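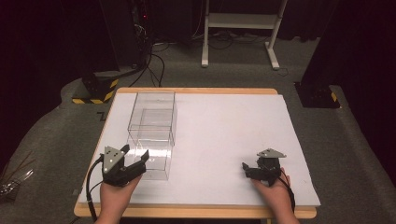 February 18, 2021
Posted by Spyros Vasilakis to the Pundora stores and workrooms list

Dear colleagues,

I write in reply to the message from Hiu-tung Shih, which is quoted in part below, concerning the clear plastic boxes used on the work tables and the white boards on which they stand. Several members have asked for a single statement of the arrangement, and I hope the following will serve.

> On the list in January, Hiu-tung Shih wrote:
>
> We have now received the second delivery of open-topped boxes from Nastolix, and I should be grateful for guidance on three matters before they are put out. First, are the boxes to be kept in pairs, as in the Zacharias room, or issued singly? Secondly, is the white board to remain on the table at all times? Our tables are wood and the boards do not quite reach the edges, so that a strip is left uncovered at the front. One colleague has suggested that we ask for larger boards. Thirdly, the clear sides are not easy to see against white, and I wonder whether the rims should be marked with tape.
>
> I should add that the old boxes have become rather scratched. I do not know whether they are to be returned or kept for spares.

On the first point, the boxes should be issued in pairs. Both are to stand on the same half of the board, one towards the back and one nearer the front, and the other half is to be left free for sorting. Either half may be used, provided that everyone sharing a table keeps to the same side. The boxes should not be placed one inside the other while in use. They may be nested for storage, with a sheet of paper between them to prevent scratching.

On the second point, the board should stay on the table during working hours. It is to be wiped with a damp cloth at the end of each session and dried before anything is put back on it. We do not propose to order larger boards. A narrow margin of wood along the front and sides is acceptable, and a board that overhangs the table is easily knocked. The present boards were supplied by Flutero and the next order will be for the same size.

On the third point, please do not apply tape to the rims. It leaves a residue which is difficult to remove and it collects dust - the January check of the stores found this on a number of the older boxes. Where members find the edges hard to see, the boxes may be moved slightly further apart.

Scratched boxes may be kept as spares if the sides are sound. Any box with a split corner should be withdrawn and entered on form 463, with the number of the room from which it came. Each room may hold 5 spares. Requests beyond that number should be sent to me directly and not to the supplier.

I should be glad to hear from any room where this arrangement would cause difficulty. Hiu-tung Shih has kindly agreed to collect comments from the Zacharias room and will forward them to me together.

Yours faithfully,
Spyros Vasilakis
Stores and Workrooms, Pundora

Last updated: 2 days ago

Contact the list owner | Copyright Pundora | Back to top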